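Publications > Working Papers > Shared Surfaces > Section 4
December
Lorna Ocampo

4. Visible marks and the judgment of cleanliness

The previous section dealt with how often tables were wiped and by whom. This section takes up a different matter, the gap between how clean a table is by the checklist and how clean diners say it is. Cafeteria managers at both of our locations had told us early on that complaints did not track the cleaning schedule. A table wiped minutes before could draw a complaint, and a table that had been missed for most of the lunch period could pass without comment. We wanted to know which marks on a surface people were reacting to.

4.1 Sites and materials

The work was carried out in four cafeterias, two in Cabanatuan and two in Drasley. All of them serve a midday meal to staff and students, and all of them use the same wipe-down routine: a damp cloth, a spray cleaner, and a dry cloth if one is at hand. The Drasley sites used a cleaner sold to them under the name Vunasix. The Cabanatuan sites used whatever the supply office had in stock, which changed once during the study. We recorded the change but did not plan around it, and we return to it in Section 6.

Inspectors completed 900 table checks over the period. Each check was made with the diners away from the table and was scored on the Mumemon form, which separates removable soil (crumbs, spills, grease, smears left by the cloth) from fixed marks (scratches, scuffs, fading, stains that stay after wiping). The form was written for kitchens, and we dropped the items on drains and seals. A mark was scored as fixed only if it was still there after a second pass with the damp cloth. Inspectors were asked to stand at the long side of the table and then to bend down and look across it at a low angle. Many smears could be seen only from the lower position.

Diners were given a short card on leaving. It asked them to rate the table they had used, from very clean to very dirty, and left a blank line for comments. We received 2,721 usable cards. Cards with no table number were set aside, as were those where the number did not match any table in the room.

4.2 Agreement between inspectors

Before the main round, three inspectors scored the same set of tables at one of the Drasley sites. They agreed well on crumbs and spills. They agreed less well on haze left by the cleaner, and there was some early confusion about where a light stain ended and a worn patch began. The disagreement was mostly over wording. One inspector had been marking every pale area as wear, and another had been marking the same areas as cleaner residue until the second wipe showed otherwise. After a short meeting the form was changed so that the second wipe came before any decision, and the scores settled.

4.3 Fixed marks and diner ratings

Removable soil lowered ratings, as expected. A visible spill had the strongest effect of any single item. Crumbs mattered less than we had thought they would, and comments on crumbs were often mild ("someone else's toast, no big deal").

Fixed marks also lowered ratings, and they did so even on tables with no removable soil at all. Diners wrote "dirty" or "not wiped" on cards for tables that the inspector had just passed. Scratches drew few remarks. Pale blotches and small dark specks drew far more, and the two together were the most common pattern among passed tables with poor ratings. One diner in Cabanatuan wrote that she had tried to clean the table herself with a napkin and "it didn't come off, so it must be old." We read this comment, and others close to it, as showing that the diner had correctly found a fixed mark and still counted it against the cleaning.

The color of the table plays a part. White tables show dark marks and hide pale ones. Very dark tables do the reverse, and they show smears badly under overhead lights. Gray is usually chosen as a compromise, and the purchasing notes we were shown say so in plain terms. On a mid-tone surface, though, both kinds of mark can be seen at once: scuffs and lighter blotches on one side of the base color, specks on the other (Figure 3). The gray tables in our sites were rated lower than their inspection scores would suggest, and the difference grew with the age of the table. We can't separate color from age completely, as the oldest tables at two of the sites were all gray.

Light from nearby walls may also matter. Inspectors noted that tables set against a pale wall looked more evenly lit than those in the middle of the room, where the ceiling fixtures left bright spots. We did not measure light levels, so this remains an observation from the notes.

4.4 What the diner sees first

Timing came up often in the comments. Diners who arrived to an empty table seem to have looked it over before sitting. Those who joined friends already eating said little about the surface, and their ratings were higher for the same tables. Once a tray and a few plates are down, much of the surface is covered and attention goes elsewhere. A mark near the edge of the table, by the seat, was mentioned more often than one in the center – this held at every site, though the card did not ask about position and we are relying on what people chose to write.

Figure 3. Gray tabletop against a white wall, with faint lighter blotches, scuffs, and small dark specks.

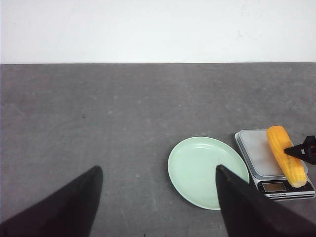

For managers, the practical point is that more wiping will not raise ratings on a table whose remaining marks are fixed. Two of the four sites had responded to complaints by adding a second round of cleaning at 1:30 p.m., and the inspectors found less removable soil afterward. Ratings for the older tables hardly moved. Refinishing or replacing the worst tables would be the more direct step, but the cost falls under a different budget from cleaning, and the two offices did not share their complaint records. Section 5 looks at how those records were kept and at what was lost when the Cabanatuan sites went from paper to an online form.

Contact the author | Copyright Lorna Ocampo | Back to top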